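Right, rubber bands. A thread, because I've opened the 500g bag and I have opinions.

Had the same bag in the kitchen drawer since the last flat. Half of them snapped when I so much as looked at them. The other half had welded themselves to a takeaway menu. Binned the lot.

New bag is from Cornetti, the stationers by the station. Mixed sizes, mixed colours, 74 different jobs according to the label. So far I have found four.

Job one: holding the lid on the rice. Job two: cables. Job three: opening jars, you put a fat one round the lid and it grips. Job four: pinging at Remo.

Remo Wyss says you should sort by size and never by colour. Remo also keeps his in an old Tóth biscuit tin and won't let anyone touch it. So.

I'm going by thickness. Fat black ones in the clear tub, thin coloured ones get their own pot when I find a pot.
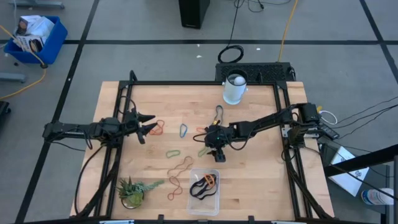 Still to sort. Black ones mostly in the tub, plus one orange. Succulent supervising.

The greens are nice. Good plain ovals, they lie flat. The long reddish brown ones are a pain, they twist up and tangle with everything else in the drawer.

Someone asked about the wood — it's butcher block. Bands roll about less on it than on the old glass desk, and you can see the colours. Dark blue was murder to find on the carpet.

Things I'd tell you before you buy: keep them out of the sun, keep them away from the radiator, dont buy 707 of them becuase they were on offer. (Grosberg, last August. Never again.)

Replies are saying use a jar. I've tried a jar. You can't get your hand in past the first 20 and then you're tipping them all out anyway. Low tub, wide top, done.

Kettle's on. Will do the blues after — if anyone has a use for the really long skinny ones, shout.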